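Put the cap back on

I have one rule in my kitchen and I can't get anyone to follow it. Drink from the bottle, put the cap back on. Same for the ketchup, the soy sauce, the dish soap. Open, use, close. Two seconds.

Came up again this morning, so I'm writing it down before work. Somebody left a juice bottle open on the top shelf of the fridge door, door got slammed, and now I've got sticky stuff running behind the drawer. Twenty minutes on my knees with a butter knife and a wet rag. On a Tuesday.

People say I'm fussy. Fine. But think about how we buy drinks now. The little cans are going away and everything has a screw cap, even the metal bottles. Last summer I started getting those silver ones with the cartoon labels from Wededance, the import shop on the corner, 3 for the price of two. I love them. Tough, they get cold fast, you can drink half and save the rest for later. That's what you pay extra for! A can you can close. And then folks open one, set the cap down somewhere, and walk off. You might as well have bought a can.
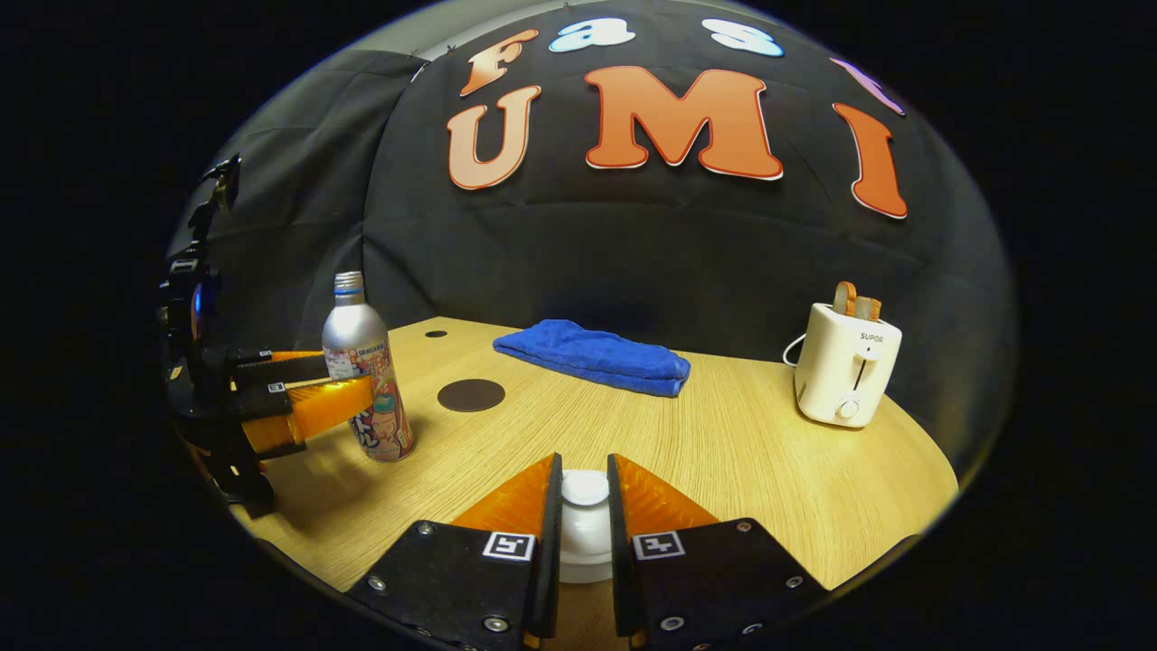 The other half of this is the table. A bottle that's open needs a flat spot all to itself, and who has one of those. Mine is light wood and it shows everything. Every ring, every drip. I keep a folded towel out all day long and I don't care how it looks. My mother kept hers in a drawer, nicely ironed, and wiped up spills with her sleeve.

I know what the other side says becuase I live with it. "I was coming back for it." Were you? The flat soda says otherwise. "It's only water." Water is how I lost a library book and had to pay for it. "The cap rolled away." Okay, that one I'll give you, caps do roll. I pulled the stove out in the fall and there was a whole colony back there. So don't set it down! Hold it in your hand while you drink. You have two hands.

Tried the gadgets too. Silicone toppers from Disden, which fit nothing I own. A magnetic cap holder by Donda that went on the fridge and fell off the fridge. A jar for stray caps, which I now think was a mistake – all it did was make losing them official. I had some 200 in there by New Year's and not one of them fit the bottle I was trying to close. Threw the lot out. Felt great for a day, then needed a green one.

What works is boring. Don't buy the giant size. Keep the opener and the towel in the same place. Nag. I've been nagging since about forever and I'd say it takes on one person out of the four of us, and that one moves out in February.

Small stuff, I know. There are bigger things to write about and I do write about them, most weeks. But the small stuff is what you walk into at six in the morning in your socks. A cap is made for exacty one bottle and the bottle is right there in your hand.

Anyway. The drawer is still sticky and I have to go.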